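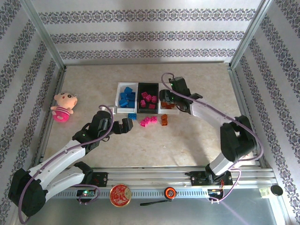

Call for participants: Wallpaper and the Rented Home

The Penrose Centre for Domestic History invites applications from members of the public to take part in a study of wallpaper in rented homes. The study is carried out jointly with the Florkier Archive and forms part of the Centre's wider programme on everyday interiors.

Published 7 July 2018

Background

Much of what is known about wallpaper comes from pattern books and from large houses whose owners kept their bills. Far less is recorded about the papers chosen, inherited or covered over by tenants. The Florkier Archive holds 800 samples removed from flats and terraced houses during repair work, many of them without any note of the room they came from. The study will gather spoken and written memories to set beside these samples.

Who may apply

We are seeking 30 participants. Applicants must be aged 21 or over and must have lived in a rented home with papered walls for at least one year. The home may have been rented from a council, a housing association or a private landlord. No knowledge of design or history is expected. Applications from people who have hung wallpaper for a living are also welcome, whether or not they have rented.

What taking part involves

Each participant will attend one recorded interview and one group session, both held at the Centre's reading room in Jimberg House. The interview will last no more than 90 minutes. In the group session, participants will handle selected samples and discuss them with others – gloves will be provided. Participants are asked to bring any family photographs in which wallpaper can be seen. These will be copied on the day and returned before the participant leaves.

Sessions will take place in October. Evening places are available and should be requested on the application form.

Payment and expenses

Participants will receive a payment of £20 for each session attended. Travel within the county will be refunded on production of a ticket or receipt.

Use of recordings

Recordings will be kept by the Florkier Archive under the participant's own name or a chosen one. Participants may withdraw at any point before their recording is catalogued, and will be sent a written copy to correct.

How to apply

Forms may be collected from the front desk at Jimberg House or requested by post from the Study Office, Penrose Centre for Domestic History. Large-print forms are held at the desk. All applicants will receive a written reply.

The study is funded by the Fallix Trust.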